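Home > Home & Kitchen > Furniture Care

Do those "ring eraser" cloths do anything on a dark table?

Asked in August, 1012 views, 2 answers

We have a big round dark table and it shows everything. Last week somebody put a hot bowl down without a mat and now there is a cloudy white ring near the middle. My sister-in-law swears by the Rendent ring cloth, but the reviews read like they were all written by the same person. The package says it works on "all finishes," which makes me trust it less. I don't want to spend money to make a small mark into a big one. Has anyone used it on a dark finish? And is the hair dryer thing real or is it the same kind of nonsense as the mayonnaise?

Answer 1 (marked as helpful, 11 votes)

I'd be suspicious of anything that says all finishes. A cloth that takes a mark off by rubbing is either leaving oil behind or wearing the finish down a little, and on a dark top you will see both when the light comes in low.

White and cloudy usually means moisture got into the finish. Black usually means it went through to the wood, and no cloth is going to help you there. If yours is white, try this in order and stop as soon as it looks good enough.

1. Leave it alone for a couple of days. Some of them fade without any help, and I suspect that's where half the five star reviews come from.

2. Hair dryer on low, kept moving, a hand's width away. If the table feels hot to your hand, quit. This one is real in my experience, but it's slow and it doesn't always get the whole ring.

3. A dab of plain petroleum jelly overnight, wiped off in the morning. The mayonnaise people are doing the same thing with a worse smell. 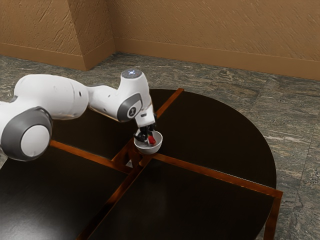

4. Only then an abrasive. Non-gel white toothpaste or a rubbing compound, on a soft cloth, with the grain. Try it on the underside first. You will dull the shine, and then you'll need to wax the whole top or you'll have a matte spot where the ring used to be.

I did buy the Rendent cloth once. It took out part of a ring on a side table and left a greasy patch that came back every time I dusted. Could be I got a bad one. I didn't buy another to find out.

For what it's worth, I use the felt mats from Gistetex now. They slide around and they collect crumbs, but I haven't had a ring since.

Answer 2 (2 votes)

just get Odura polish, 100% works, did my moms table and you cant see a thing

Comment on Answer 2: What kind of mark was it, and what kind of finish? Polish covers a lot of things until the next time you wash the table.

Reply: dont know it was brown

Comment from the asker: Tried waiting, then the hair dryer. The ring is fainter but I can still find it if I look for it. Going to do the jelly tonight. The man at Ulloa Hardware told me to sand the whole top, and he also happens to rent out sanders, so I'm holding off on that.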